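Dirkevus archive adds Medina campaign papers

The Dirkevus military history archive has opened 2477 pages of supply records from the Medina campaign.

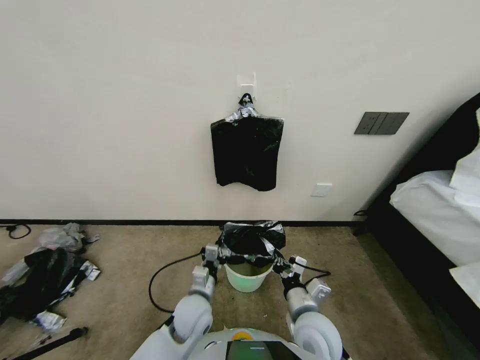
A black plastic bag on a wall hook.

Archivist Orvokki Hämäläinen said 654 pages cover the retreat to Nollstead - a phase earlier studies treated as orderly. The ledgers list 300 wagons

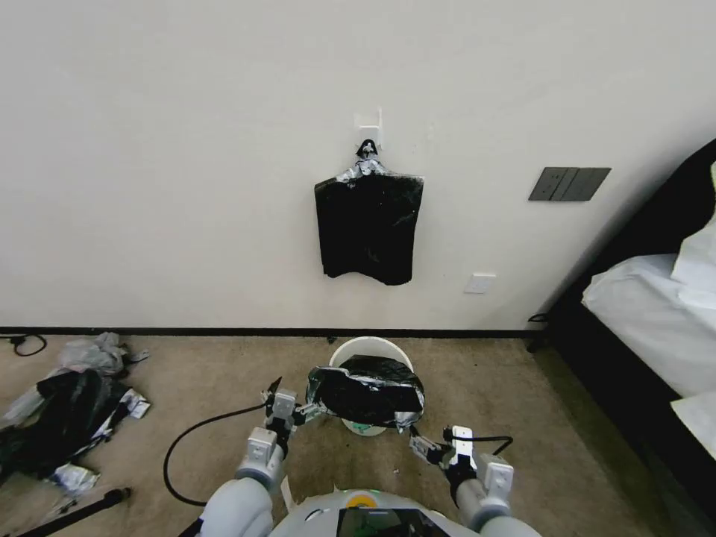 lost before the crossing, against 500 at the outset. Indexing resumes in December.

Last updated: Wednesday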